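Workshop notebook, February
Reverb pedal repair and tape transfer for the Andora record

Started on the Sovbridge reverb at 4 pm. It has been cutting out on long tails since the Porville show. Opened the case and found a cracked joint on the output jack, plus a dull grey one on the mix pot. Reflowed both. Ran a held E chord through it for 20 minutes with the decay at full and had no dropouts. Noise floor is still higher than I'd like. Swapped the input cap for a film one, same value, and the hiss dropped a bit but the top end got harder. Left it in for now. Andora want that washed-out early nineties guitar sound and a bit of edge helps it through the chorus. 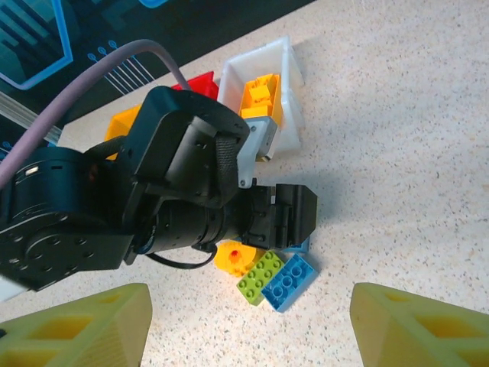 Second job was the four-track transfer. Heads cleaned, demagnetised, pinch roller wiped down. Side A plays slow by a few cents, so I set the pitch by ear against the organ on track 4. Cable dressing at the desk needs another look: I want the send leads to hang in a short loop like the thin black one under the arm, with enough slack to move the unit and no weight on the plug. At the moment they pull tight across the Virk preamp and one crackles when touched.

Vocal on track 2 is buried but usable. Tried a high-pass at 100 Hz and it cleared up the mud from the room.
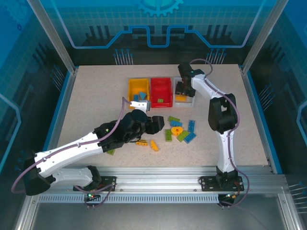 Guitar on track 3 has print-through before the second verse. Left it alone, as the band like it. Bounced 5 songs flat, no compression, and saved them to the shared drive.

Still to do: replace the crackling send lead, try the old input cap again at lower gain, order more splicing tape. Side B not started.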